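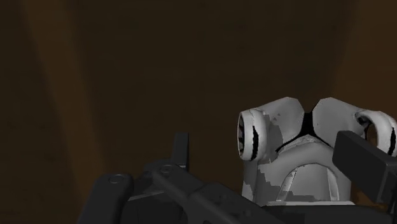

5 min read

January Notes: Getting Rid of Stuff Without Losing Your Mind

Quick one this month. Running late, the swap is coming up fast and I still have a list as long as my arm. So, straight in.

Lots of you wrote after the December issue asking the same thing. The holidays are over, the closets won't shut, where does it all go? Fair question. I have been doing this newsletter long enough to have strong opinions and a garage that proves I don't follow them.

Start with one room. Not the garage. Never the garage first, you will be out there in a coat at 9 p.m. reading old birthday cards. Living room is best. It's warm, you know what's in it, and you see the difference every evening when you sit down. Bedrooms after that. Paper last of all. Paper eats whole weekends.

Get four boxes. Keep, sell, give, trash. Write on the sides with a fat marker, not the top, you'll be stacking them. A "maybe" box is allowed but only one and it has to be small. When it's full you go through it before anything else gets added. My sister disagrees with me on this and has seven maybe boxes in her hallway. Seven.

Set a timer. Forty minutes, then stop, even if it's going well. I used to do all-day clear outs and by late afternoon I was throwing away things I needed (the warranty for the dryer, one good boot).

Now, furniture. This is what fills up my inbox so let me get to it.

Big pieces are hard to sell in winter. People don't want to borrow a truck in the snow. If you have a couch or a table to move on, list it now if you have to, but expect to drop the price or wait until the weather turns. I listed our old dining set at $251, which seemed clever to me at the time, nice odd number. Went for $147 in the end plus I had to help load it. Fine. It was gone.

Measure everything before you list it. Width, depth, height, and for sofas the diagonal too, from the top of the back to the bottom front. That's the one that decides if it gets through a door. Put the numbers in the first line of the ad. Cuts out most of the back and forth. Say which floor you're on. Say if there's an elevator. Say cash or no cash.

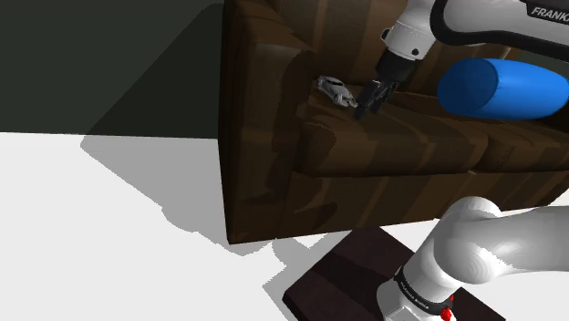
And be straight about pets and smoke. Buyers will smell it anyway the second they walk in and then everybody is standing around being polite. A sentence does it. "We have two cats." Done. Same goes for sun fading, sagging, the leg you glued back on. I have bought plenty of things with a glued leg, I just like to hear about it before I drive across town.

Before anything leaves the house check down the sides and underneath. Take all the cushions off if they come off. Flashlight, long arm, maybe a wooden spoon for the tight parts. I've had readers tell me about earrings, a passport, somebody's hearing aid. One of you found a check from an aunt and had to call and ask if it was still good. (It wasn't. She wrote a new one, nice aunt.)

Vacuum it next. Use the narrow attachment and go slow along the seams. Wipe wood with a barely damp cloth and then a dry one. No spray polish right before a buyer comes over, it leaves hands greasy and looks like you're hiding something. Fabric, let it air with the window cracked for an afternoon if you can stand the cold.

What about toys? Kids should get a say but not the only say. What works at our house is the shelf trick. Anything they haven't asked for goes up on the closet shelf for a month. If they ask, it comes down, no argument. If not, it goes in the give box. We've done it every winter and had exactly one meltdown, over a plastic horse, and the horse came back down. Complete sets give away best. Puzzles with a missing piece, write it on the lid. Somebody will still take it.

Books. The library sale table is full until spring, they asked me to pass that on. Please don't leave bags by the return slot. They get rained on.

Clothes, wash first. Zip the zippers. Pair the shoes with a rubber band or tie the laces togehter, single shoes are the saddest thing on any donation table and we get a lot of them.

One more, on the "sell" box. Give it a deadline. Mine is the end of the month. Whatever hasn't sold by then goes to give, no second listing, no "maybe if I took better pictures." I kept a bread machine in the sell box for most of a year once. Moved it around the garage. Dusted it. Should have just handed it to the first person who looked at it. 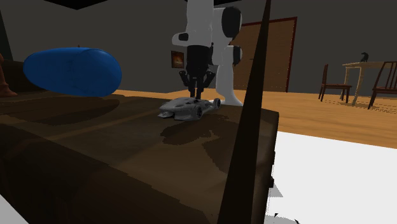
Winter Swap, What You Need to Know

Same hall as last time, the one on Zamudio Street. Doors at 10 in the morning, done by 2. Drop-off is the evening before, 5 to 8, side entrance. Front steps are icy so please do use the side.

We have room for 80 tables and most are spoken for. If you want one, answer this email with your name and what you're bringing. Just the rough idea, "kitchen stuff" is fine. Tables are free, sharing a table is also free and more fun.

What we take: housewares, books in small amounts, lamps that work, kids' things, tools, small furniture one person can carry. What we don't: mattresses, car seats, anything with gas in it, big TVs. We had four big TVs left over last winter. Please no TVs.

Large furniture goes on the board by the coat rack. Write up a card with the size, the price or "free," and a phone number. Photo if you have one. Then people come see it at your place and the hall floor stays clear.

Isauro Sandoval is running the fix-it corner again, loose chair legs, stuck drawers, wobbly stools and so on. He asks that you bring the screws if you still have them. Taped to the chair in a sandwich bag is ideal. He can look at up to 2 items per person, more if it's quiet, which it will not be. No electrical this time.

Parking is tight. The lot behind Seron Hardware is open to us until noon only, after that they want it back for their own customers. Street parking past the church is usualy okay.

Coffee is on us. Bring a mug, we ran out of cups so fast last time.

Readers' Corner

Asked in December for your best tip and got a pile. A few short ones.

Take a photo of the thing you can't let go of. Then let it go. (Three people sent this. I tried it with a jacket. Kept the jacket.)

Don't buy storage bins until you're finished. You'll buy too many and then you have to get rid of bins.

Keep a give bag on a hook by the front door all year round. When it's full it goes in the car. When it's in the car it's halfway there.

Put the name of the person you borrowed it from on a bit of tape. I found a casserole dish in my cupboard with no tape, blue lid, chip on one handle. If it's yours, it'll be at the coffee table at the swap.

February issue is about kitchen drawers. Send me your worst one, with the story if there is a story. Table requests first though please, I need those before I can draw up the floor plan.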